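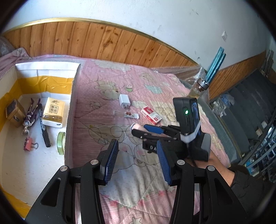 Features Home Food Garden Back Issues Subscribe

The Things That End Up on the Bed

6 min read

Every home has a box. It was a perfectly good box once, it came with something in it, and at some point it was promoted to permanent staff. Ours lives in the spare room in Erkatcombe, a town where everyone seems to have a spare room and very few people have spare room in it. The walls have paneling to waist height, the bed has a pink quilt, and the box has held whatever we couldn't decide about since we moved in.

I have been reading about this. There is a large industry devoted to people like me, and it produces booklets. The one I paid for comes from an outfit called Trimgate and is named, with no sign of embarrassment, The Clear Bed Method. You take one container. You tip everything out on the bed. You set a timer for 20 minutes, and by the time it rings each item must have gone to a home, a person or the trash. The bed is important, says Trimgate, because you can't go to sleep until it's clear. The authors have evidently never met anyone who owns a couch.

Still, a bed is a fine place to sort things. It's the right height for a bad back, and a quilt keeps the small stuff from rolling off under the dresser, where the previous generation of paper clips has already settled and raised families.

The trouble starts with categories. Trimgate allows 8, and they include Seasonal and Ceremonial. I have never owned a thing I would call ceremonial, unless you count the good scissors. What I have is a marker pen, a roll of green tape, tissues, a binder clip and a purple action figure with silver armor. Try putting that lot under a heading. The pen and the tape are clearly office, although we have no office. The tissues are bathroom, or bedroom, or coat pocket from October on. The binder clip is kitchen, as anyone who has ever closed a bag of rice will tell you. As for the action figure, I can only say that he has been through three apartments with us and has paid as much rent as some roommates I've had.

Then there are the staples. A small box of them, 24/6, which I'm told is the standard size. I was pleased to find them until I remembered that we haven't had a stapler since the kitchen was painted. Trimgate is firm on this point: a supply without its tool is clutter. I see the logic. I also know that the day I throw out the staples, a stapler will arrive in the mail.

The tea tin is harder. It's gold and square, with a blue label on the lid, and it is much too handsome to throw away. A tin like that has ambitions. You keep it for buttons, and then you find you own four buttons, and they look lonely, so you add a key. I have opened tins in this house and found other, smaller tins.

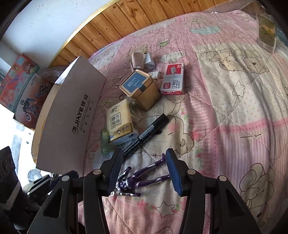 Michalski wrote in after my last column on junk drawers to say that sorting by room is where everyone goes wrong, and that the only question worth asking is how annoyed you'd be at eleven at night if you couldn't find the thing. By that rule the charger goes by the door, the tape goes in the kitchen and the staples can go to sea.

I tried it. It's a better system than the booklet's, mostly because it admits that people are at their worst when looking for tape. I made three piles: very annoyed, slightly annoyed, and wouldn't notice until spring. The third pile was the biggest. It was also the one I found hardest to get rid of, and I spent a good part of the session holding a binder clip and thinking about my character.

The session took 57 minutes, against Trimgate's 20. Some of that was the timer's fault - it kept going off. Some of it was tea.

Of course you can buy your way out. Vareck sells a set of stacking trays with little dividers that slide along a groove, and the catalog shows one tray holding a single pencil and a pebble. It costs 30 dollars. I looked at it for a long time. Then I thought about where I would put the trays while I decided what to put in them, and I knew exactly which bed they'd be on.

So the cardboard box stays, for now. The tape has a hook inside the pantry door, and I've used it twice. The marker went in the drawer by the phone, where it can label things if we ever agree on what they are. The tin is on the shelf with nothing in it, which I think is costing it some effort. The action figure has gone to the bathroom windowsill and guests have started turning him to face the wall.

I still have the staples. If you have a stapler that takes 24/6, the address is below.

Contact the magazine | © Home & Hearthside Pages. All rights reserved. | Back to top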